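Keeping peg boards and odd blocks together

My workbench used to be where puzzle pieces came to die. I mend and tidy wooden and plastic sorting toys for our toy library, and I'd spend half of every session on my knees looking for one missing peg. Jianhua Feng, who has the bench next to mine, finally got so fed up with me crawling past her ankles that she made me sort myself out. So these are my habits now, such as they are!

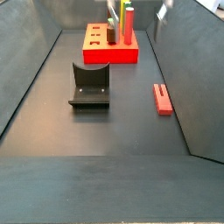
Work in something with sides. A deep tray, an old drawer, a big storage box with the lid off, anything that stops a cylinder rolling away. I like a dark one best, as a red peg board shows up a treat against a charcoal floor and so do yellow and green pegs. A brown peg is another matter, and I'd put those back in their holes first. I also stand the board well towards the back, the way it is here, so there's clear floor in front for whatever I'm fitting next.

Wipe the tray out before you start (a barely damp cloth, then a dry one). Grit gets into the slots and then you're blaming the peg for being too fat. If a peg really is tight, try turning it a quarter before you reach for the sandpaper. I ruined a lovely square one in October by not doing that, and I'm still cross.

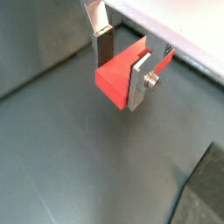 Then there are the pieces that belong to nothing. I keep a Larko tub for those, with 4 compartments, and each odd piece stays in there for 7 weeks before it goes in the spares drawer. Atieno Chege says that's far too soft of me. She may be right, the drawer is heaving.
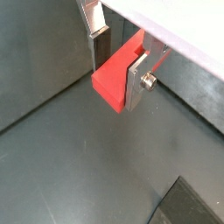

Labels go on last, and I do them in pencil on masking tape so they peel off cleanly. Stick them on a face that doesn't have to slide against anything. With a stepped red block like this one I'd choose the broad flat side and leave the squared-off end bare. Write the set number big enough to read without your glasses, and put the same number on the board and on the bag. Ours had got up to 129 the last time I looked, and I've still got two bags from the Derari sets to do before tea.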